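Tavow Lã fleece blanket, double, white: six weeks on a spare bed

Reviewed by Tímea Vörös
Filed under: Bedding, blankets and throws

The Lã is the heavier of two blankets Tavow sells under that name. It is a brushed polyester pile on a knitted backing, with a folded and stitched hem on all four edges. There is no filling and no separate cover. I bought the white one in the double size and paid the full price. It has been used on a spare bed, partly as a layer over the sheet and partly as a throw on top of a printed comforter, with guests in the bed on most weekends in January.

What arrives

The blanket comes rolled in a clear bag with a card sleeve. The sleeve gives the care symbols, the fibre content and very little else. There is no weight printed on it, so I put the blanket on the parcel scale: 1000 g with the bag, 658 g for the single size that Loan Tôn bought from the same shop and lent me for comparison. Allowing for the difference in area, the two sizes feel the same in the hand.

New out of the bag it has a faint smell of packing plastic. This had gone after a night over a chair with the window open. The fold lines took longer, and two of them could still be felt with the palm until the first wash.

Pile and backing

The pile is long for a blanket at this price and lies in one direction. Brushed one way it is smooth and slightly reflective, and brushed the other way it stands up and looks a shade greyer. If you want the bed to look even, you have to stroke the whole surface towards the foot. I stopped bothering in the second week.

The backing is flatter and has some grip. On a cotton sheet it stays where it is put. On a comforter with a slippery face it creeps, and by the morning it has usually moved a hand's width towards one side. Anyone using it as a top layer should tuck the foot end under the mattress. Tucked in, it held for the whole night.

Warmth

Over a sheet alone, in a room at the temperature I normally sleep in, it was enough until the early hours and then slightly short. Over the comforter it was too much for me and right for Lộc Phan, who sleeps cold. The blanket lets air through more easily than its thickness suggests, so a draught from a window is noticeable. As a layer under something closely woven it performs much better than it does on the outside.

It warms up quickly. There is none of the cold first minute you get with cotton percale, and I would put this down as the main reason to buy it.

Washing and shedding

I washed it 4 times at 30 degrees with a liquid detergent and no softener, and dried it on a rack. My notes:

Wash 1: a lot of loose fibre in the machine filter. Fold lines gone. Drying took overnight.

Wash 2: less fibre. Pile slightly clumped at one corner, recovered with a soft clothes brush.

Wash 3: very little fibre. Hem beginning to ripple along one long side.

Wash 4: no change from the third.

I measured both sides before the first wash and after the last. The width was unchanged and the length had lost 6 mm, which is within what I can measure reliably on a stretchy fabric. The rippled hem is cosmetic. The stitching itself is sound, with no dropped stitches and no loose ends.

Shedding on the bed was worst in the first few days, and dark clothes left on the blanket picked up white fibre. A lint roller dealt with it. Since the second wash I have not needed one.

White, and what goes with it

The white is a clean one with no cream in it. Beside an off-white fabric it makes the other look yellower than it did in the shop. My comforter has a cream ground printed with pink roses and small olive-green leaves, and I had expected the two to match. They do not match, though they sit together well enough once the blanket is kept to one part of the bed. With a strong print I would leave the blanket plain white and accept the difference. Against the wood of the wardrobe it looks fine.

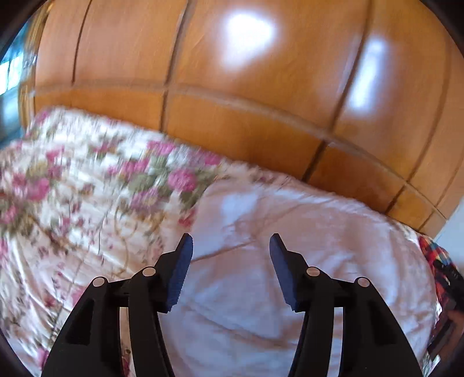 The white blanket with the rose-print comforter, wardrobe behind.

Marks show, as on any white fabric. A tea spill came out at the second wash and a trace of hand cream needed soap rubbed in first. Households with a dog should look at the grey.

Compared with the Stelo

Nhi Ngô has had the Stelo throw for two winters and let me try it for a weekend. The Stelo has a shorter, denser pile, blocks a draught better and does not need brushing. It is also stiffer and slower to warm up. The Lã is softer against the skin and folds smaller. For a sofa I would choose the Stelo, and for a bed the Lã.

Points for

Soft, even pile that survived washing
Warms up quickly
Holds its size
Stays put on cotton

Points against

Sheds until the second wash
Slides on a slippery comforter
Weight not stated on the sleeve
Hem ripples slightly

Verdict

Good as a middle layer and adequate as a top one. I am keeping it on the spare bed. The double is generous in width and only just long enough for a tall sleeper if the foot end is tucked in, so measure the mattress depth before ordering.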